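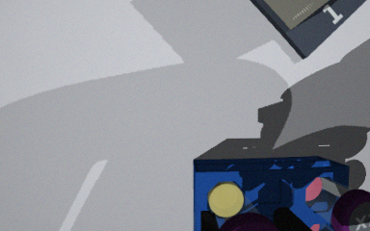

Cleaning out a slow kitchen drain without chemicals

Quick version, written between two other jobs. Works on most kitchen sinks with a plain P-trap. Not for septic backups, thats a different call.

What you need: bucket, old towel, flashlight, bottle brush, rubber gloves. A hand snake if you have one. Channel lock pliers if the nuts are metal or stuck.

1. Clear out under the sink. All of it. You'll want the elbow room.

2. Bucket under the trap. Towel under the bucket. Don't run the faucet from here on. Noeline Doolan did, with the trap off, and her Predden cabinet base never went flat again.

3. Loosen both slip nuts, one at each end of the bend. Hand tight is normal on plastic. Turn slow, old ones crack.

4. Drop the trap, tip it in the bucket. Brush it out in a different sink. (Yes, people rinse it in the same one.) 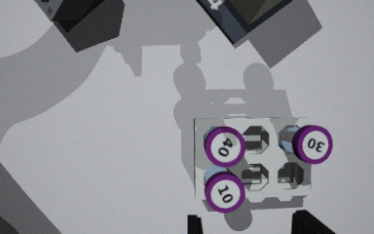 Do I need to buy new washers every time?
Only if the old ones are flat, split or stiff. If they still feel soft, wipe them off and put them back the same way round, tapered side toward the joint.

5. Trap clean but drain was still slow? Clog is in the wall. Feed the snake into the stub pipe, crank clockwise, push gently. Mine usually catches at 2 feet or so. Pull back, wipe, go agian.

6. Put it all back together. Line up the bend first, then nuts. Hand tight plus a small nudge. No tape on slip joints.

7. Run hot water, flashlight on every joint. Dry paper towel around each nut shows a drip faster than your eyes do.
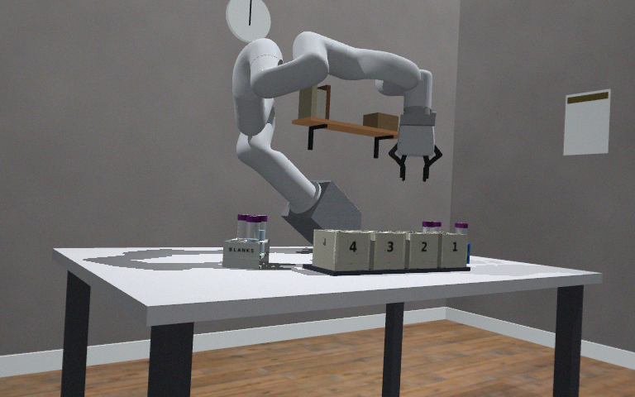

How often should I clean the trap?
Once a year is plenty for most kitchens. If you cook a lot of bacon or rinse rice in the sink, make it twice, and wipe greasy pans with a paper towel before washing.

Notes: dishwasher hose ties in above the trap on most setups, check the clamp while your down there. Ita Fahy wrote in to say her disposal elbow was the real clog, took her 9 minutes once she looked. So look there too.

Updated May 28, 2019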